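Chapter 10
Buying a Sorting Cell: Reading the Offer

A vendor's brochure is written to sell, and the student should read it with a pencil in hand. Take the Rasberg sorting package, offered to small panel shops as a way to move loose switch parts from one tray to another. The sheet promises 400 picks an hour. It does not say which parts, how they were laid out, or who set them up.

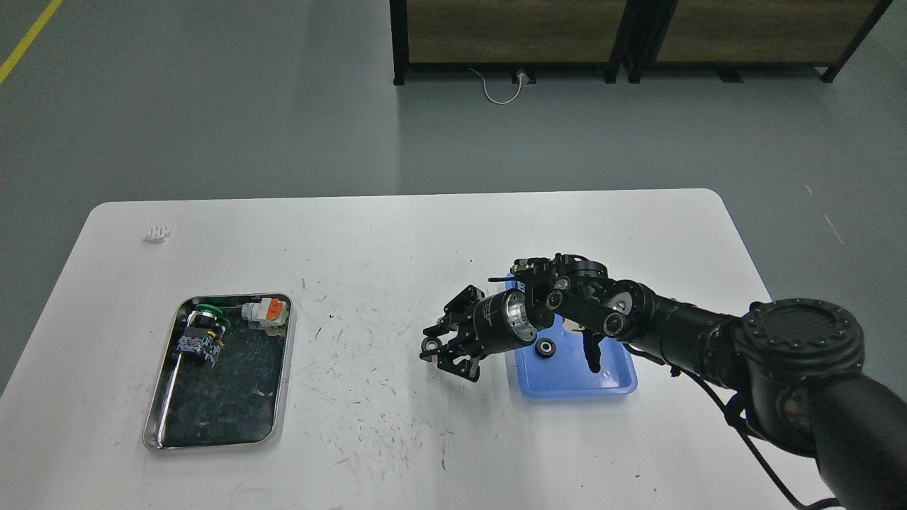
Figure 10.1 The Rasberg arm over a two-tray layout with small electrical parts.

Shirley Parsons, who reviewed the package for a shop in Nemstead, asked for the test log and was sent a summary of 2 pages. Every run in it used the same few parts. A shop that stocks 500 will want to know about the others.

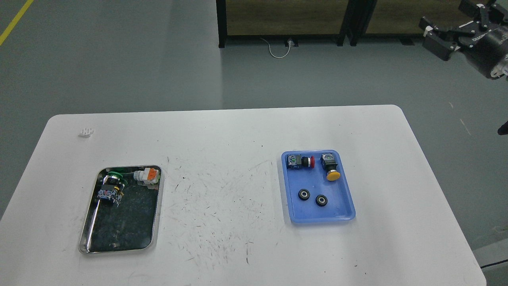

Round caps, ring-shaped pieces and bodies with contact blocks call for different grips, and a single hourly rate hides the slow ones. Ask for a rate for each part. Ask also what counts as a pick: some vendors include drops. Parsons never got an answer on that point, and her shop put off the order until April.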